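Bench Notes: Mat Surfaces and Bolt-Down Brackets

11th January | By the Brutura workshop desk

This site uses cookies to remember your newsletter settings. Accept | Manage

Dark matting remains the default top for small-parts benches. It shows dust and smudges readily, and small black brackets bolted through it are easy to lose against the surface.

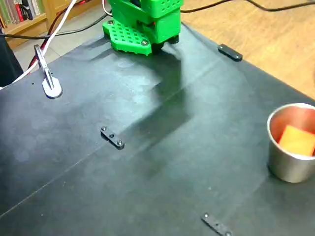
Seams

Where a top is made of joined panels, check the seam before fixing anything near it. Run a steel rule across the joint at several points. A lip of 2 mm or more will tilt a bracket and throw off the part it locates. Lift the higher panel, clean the underside and lay it again. The Mitia underlay sheet is available in the October catalog size only.

Brackets

Tighten both bolts by hand first, then alternate between them in quarter turns. Stop when the mat starts to bulge at the bracket edge. Recheck after 14 days, as soft matting settles under load. Brackets set on a diagonal should be marked at both ends with a paint pen so they can be returned to the same angle.

Cleaning

Wipe with a damp lint-free cloth. Do not use solvent on the seam. Remove clips and clamps before wiping, and dry the bolt heads afterward.

Stock

Kioko bolt sets are back in packs of 10. Ullora paint pens are on order.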